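Flutwood Vakisard 174 Freestanding Tub: Review After One Winter

The Vakisard is the mid-size model in Flutwood's freestanding range. It replaces a steel alcove tub that had rusted through at the overflow. This review covers delivery, installation, heat retention, draining and cleaning. It does not cover the whirlpool version, which has a different base and needs its own circuit.

Size and capacity

The model number is the outside length in centimeters. The data sheet gives a capacity of 200 liters to the overflow, measured without a bather. In practice I fill to a hand's width below that. A tub of this size puts a real demand on a storage water heater, and ours has to be set one notch higher than it was for the old tub. Anyone with a small tank should do that sum before ordering.

The inside is noticeably shorter than the outside. The walls slope at both ends, so the flat part of the floor is shorter again. A tall person can lie back with knees slightly bent. Full stretch is not possible, and the larger Lolley from the same maker is the better choice if that matters.

Delivery and floor

The tub came on a pallet, strapped, with foam at the corners. Two people can carry it up a straight staircase. A staircase with a turn is harder, and I would measure the landing diagonal first. The feet are threaded and adjust from below, which means the tub has to be tipped to reach them. Our floor was out of level toward the door, and it took four rounds of tipping, turning and checking before the level read true at both ends.

Check the joists before anything else. Tub, water and bather together add up quickly on an old timber floor. We added blocking under the long side. The manual mentions load in one sentence on its last page, and it should be on the first.

Waste and trap

The waste position is fixed, and the drawing in the box was correct. Clearance under the tub is tight. A standard deep trap would not fit, so I used a shallow one with a flexible section. The supplied gasket was thin and wept on the first test fill. A thicker one from the plumbing supplier fixed it. Leave an access panel in the ceiling below if the layout allows it. There is no way to reach the trap from above once the tub is sealed down.

Surface

Vakisard tubs are sold only in gloss white. Gloss shows dried water spots under side lighting, and it also wipes clean faster than the matte sample Flutwood sent us. After one winter there are no scratches I can feel with a fingernail. There is one faint gray mark where a wrench was set down during installation, and polishing compound took most of it off. Flutwood advises against abrasive powders and anything containing acetone. Dish soap and a soft cloth have been enough.

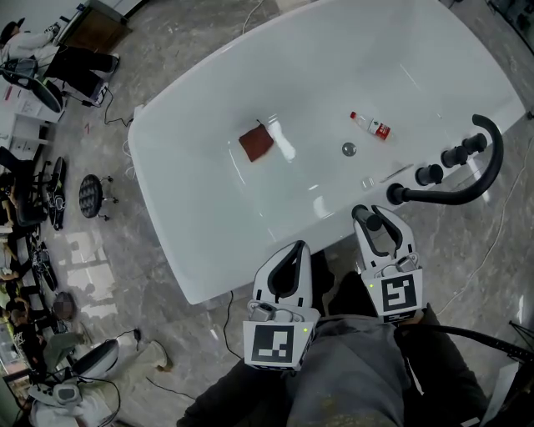
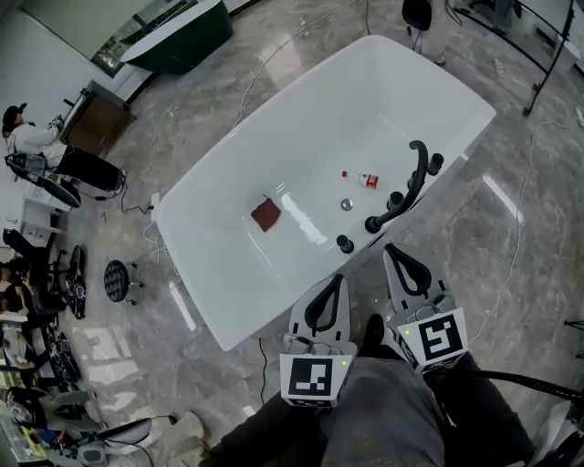
Black spout on the rim, white tub, round metal drain in the floor.

Buchanan commented that the gasket on an earlier Vakisard had also wept, and that the maker had sent a thicker replacement free of charge when asked. The same comment disagreed about the trap: a rigid shallow trap does fit, provided the waste pipe enters from the long side, and it clogs less than a flexible one. I have not tested this. Our pipe enters from the short side and there was no room for the turn.

Heat retention

I measured this with a kitchen probe thermometer, room at normal heating, door closed. Over the first half hour the water dropped 2 degrees Celsius. The old steel tub lost more than twice that. The first few minutes are the exception — the shell takes up some heat while it warms, and the water feels cooler than the tap setting suggests. Running it slightly hot at the start deals with that.

Draining

Draining is slow. From a normal bath level I timed 522 seconds until the floor was clear. Part of that is our shallow trap. The fall toward the waste is slight, and a little water stays at the far end and has to be pushed along by hand.

Verdict

Good shell, good heat retention, weak gasket, poor manual. Budget for a better gasket and a second day of labor. I would buy the tub again for this room, and I would run the waste pipe in from the long side.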